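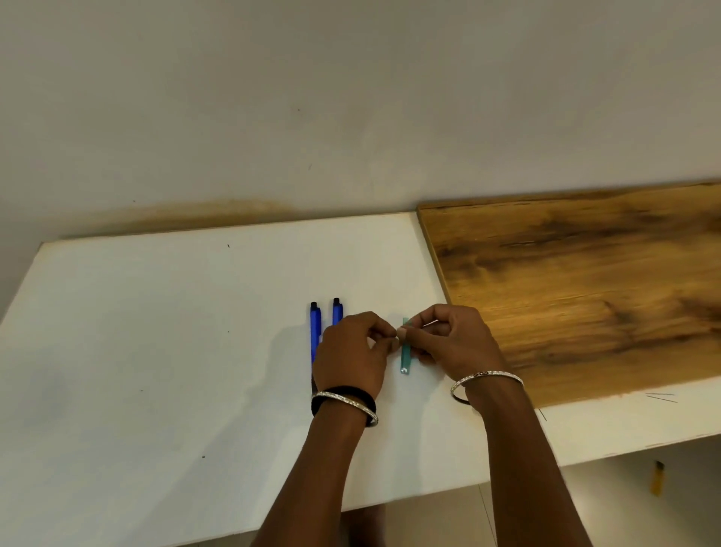

Lesia Kravchuk asked that the pen test be done again before we sign anything, because in the first round the two grippers were not given the same start position and she does not trust the result. She is right, so the list below was gone through a second time from the beginning.

Bench safety and setup check, gripper comparison
Site: Sokthorpe, small test room
Date: October 3, 2022
Grippers under test: Rarkon two-finger, Vasylenko soft-finger
Test objects: pens, thin flat strip

Part A. Before power on

A1. Work surface flat and does not move when pushed by hand.
OK. The white surface has scratches and a few dark spots. They do not disturb the fingers, but the camera software can take a dark spot for an object. Please mask them in the settings.

A2. Front edge of work surface.
Comment. The edge is worn and a little chipped on the right side. Put tape on it before the next session, a sleeve can catch there.

A3. Wall behind the bench.
Comment. There is a wide brown stain low on the wall at the left. I can not say if it is moisture or only dirt. Reported to the building office. Until they answer, no power supply is to be placed against this wall.

A4. Wood-grain panel.
OK, but it must be in the same place for both grippers. Mark the corners with pencil.

A5. Space under the bench free of loose cables.
OK.

Part B. Persons

B1. No rings, bangles or wrist bands when hands are inside the reach of the arm.
NOT OK. Bangles and bands are worn on both wrists during hand work at the bench. For setting out pens with the arm off this is permitted. For any step in Part C they must be taken off and left outside the line.

B2. Stop button in reach of the person who places the objects.
OK. Tried with both controllers.

B3. Long sleeves rolled up or closed.
OK.

Part C. Gripper check, power on

C1. Finger speed limited to the slow setting.
OK for Rarkon. The Vasylenko controller goes back to the normal speed after every restart. This must be set again by hand each time, and the operator must say it aloud.

C2. Closing force with no object.
OK for both.

C3. Pen lying flat, picked from above, 9 tries each.
Rarkon completed all 9. Vasylenko lost the pen in 2 tries, both times when the finger came down on the clip. I ask to repeat with the clip turned down.

C4. Two pens side by side, pick only one.
Rarkon OK if the gap is at least 4 mm. With a smaller gap it pushes the second pen away. Vasylenko takes both pens together, so for this task it is not suitable.

C5. Thin strip, picked from the surface.
Both NOT OK. A person pinches it with the fingertips of two hands and we have no such movement with one arm. Ernbridge offers a thin nail tip for the Rarkon fingers, I have asked for the price.

C6. Object released when power is lost.
Rarkon holds, Vasylenko opens. Both are acceptable for light objects. Write it on the label of each controller.

Part D. After the test

D1. Arm parked, air closed, plug out.
OK.

D2. Finger pads looked at for cuts.
One small cut on the Vasylenko pad, left finger. Pad to be changed after 400 cycles or when the cut gets longer.

Result: passed with comments. B1 and C1 must be closed before C3 is repeated. A3 stays open.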